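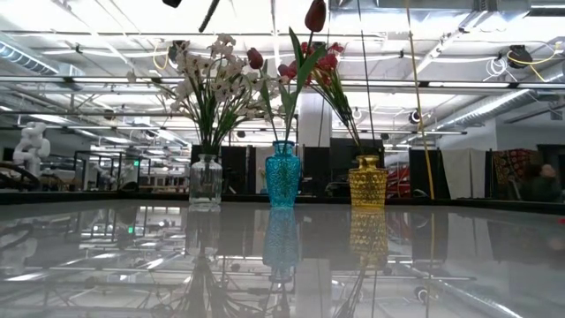

Randa Hakim wrote in after our last open day to say that her group stood at the back for the whole arm demonstration and couldn't tell what the task was until it was over. She asked for a short talk first and fewer people at a time. Both are now in the steps below.

How to run a flower-arranging demonstration for visitors
Updated 6/21/22

1. Take visitors in groups of six. Faustine Tessier keeps the list at the door.

2. Give a two-minute talk before anything moves. Say what the task is, which is to put each stem in a vase, and where people may stand.

3. Set the table.

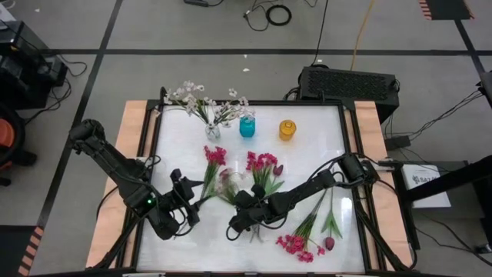 Setting up takes longer than the talk, so start while the group before is leaving. Wipe the top and check the cables at both arm bases. Line the vases up near the far edge and lay the loose stems in front of them, where the grippers can get at them. Leave the blue and yellow vases empty, with the white flowers already in the clear one, and visitors can see what a filled vase should look like.

4. Run the arms at slow speed. If a stem drops, stop, put it back by hand and carry on - people like to ask questions then anyway.

5. Reset between groups and note any faults on the Voltari sheet.

Send corrections to Bernadette Besson, room 31.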